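Desk mats: worth it or just a place mat for adults?

gurkel_fan
Posted 9:40 pm
417 posts
I finally got a light wood desk and everyone keeps telling me to put a mat on it. The Tavex one is $155. For a rectangle. What am I missing?

Yurt
2,118 posts
You're missing nothing. I had a Tavex for two winters and the corners curled. Bought a plain black one for a fifth of that and can't tell them apart.

nerelik5
Mine never curled. Did you store it rolled up?

Yurt
It lived on the desk. Where else would I keep it?

nerelik5
OK, but bare wood scratches. I dragged a lamp base across mine in July and the line is still there. A mat would have saved it.

gurkel_fan
Only if you drag the lamp over the mat part. The border is still bare. That's my whole problem with these things, they cover the middle and I put stuff down everywhere else.

Yurt
Same. Groceries land half on, half off, every time.
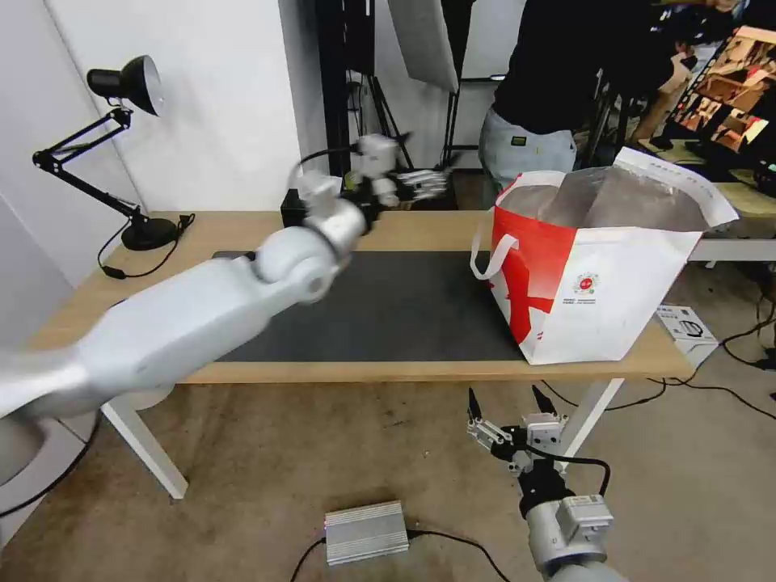

gurkel_fan
Does a mat need to cover the whole top to be any use?

nerelik5
Just the part where your arms and keyboard go. Measure that and ignore the rest.

Yurt
Then it's a keyboard pad and the wood protection talk is sales copy. I'd want to see one of these after 5 years before I paid Tavex money.

gurkel_fan
Going with the cheap one. If it curls I'll be back to complain.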